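Slow Rot: What a Compost Bay Does When You Stop Turning It

Most advice on home compost assumes that the gardener will turn the pile. The turning schedule is printed on the side of the bin, and the bin is sold with a fork. Growers with bad shoulders, or with more beds than free evenings, tend to do it twice and then stop. What they are left with is a cold pile, and a cold pile follows its own rules.

A hot pile depends on bulk, moisture and air. Once there is enough material in one place, bacteria warm it faster than it can lose heat, and the center climbs high enough to kill most weed seeds. When the air runs out, the temperature drops. Turning lets air back in and moves the outer material to the middle. Without it, the pile cools and the work passes to fungi, worms, mites and springtails. They get through the same leaves and stalks, but over seasons.

Renato Samonte keeps 6 bays behind a rented plot on the edge of Wetier, where the soil is a heavy gray clay that holds water into early summer. He built the first bay from pallets and the rest from cedar boards with a gap between each pair. Two are filling at any time, and the others sit. He does not turn any of them. Finished material goes on the beds in March, 2 inches deep, and is left on the surface.

His layering is plain. Coarse stalks go at the bottom, crossed so that they don't mat. Kitchen waste follows in thin layers, each covered with dry leaves. Grass clippings are held back and mixed with torn cardboard before they go in, as clippings alone pack down into a wet sheet that shuts out air and smells of ammonia. The top is covered with old carpet, wool side down, weighted at the corners.

The time to finish depends mostly on what went in. A bay of leaves and soft trimmings was ready for use after 16 months. One with a high share of brassica stems and corn cobs took 39, and even then the cobs had to be screened out and sent back to the start. Samonte uses half-inch wire mesh on a wooden frame. He tried a finer mesh and gave it up, because damp compost clogged it within a few shovelfuls.

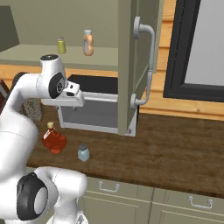 Viktória Vincze takes the opposite view of the carpet. Keep the rain off a cold pile, she says, and by August the outer third is as dry as straw and nothing is living in it. She leaves her own bays open and accepts some loss of nutrients through leaching. In her sandy soil, on a slope, she would sooner lose a little nitrogen than haul hoses uphill to a heap.

Both positions can be defended. Water moving through an uncovered pile carries soluble nitrogen and potassium into the ground below, and the loss rises with rainfall and with the age of the material. A covered pile keeps more of both, but it has to be wet when the cover goes on and checked afterward. The usual test is to squeeze a handful taken from a foot down. It should hold together and give up a drop or two of water. If it crumbles, it needs watering; if it streams, it needs dry leaves or shredded cardboard, worked in with a fork at several points.

Weed seed is the weak side of the cold method. The pile never gets hot enough to kill it, and some seed will outlast the wait. Samonte keeps seed heads out, along with bindweed roots and anything with rust or clubroot. Bindweed goes into a lidded barrel of water until it has rotted to sludge, and only then onto the pile. The diseased plants leave the plot altogether.

Rats are the other common complaint — they like a dry, undisturbed heap with food in it. Quarter-inch hardware cloth under the base and up the lower sides will keep most of them out. Meat, cheese and cooked grain should stay out in any case.

A bay is ready when the original materials can't be told apart by eye, apart from eggshell, avocado pits and the odd fruit sticker. Worms will have left the upper layers by then and moved to the newer bay beside it. Samonte takes off the front boards from the top down, screens what he needs for the day, and puts the carpet back over the rest.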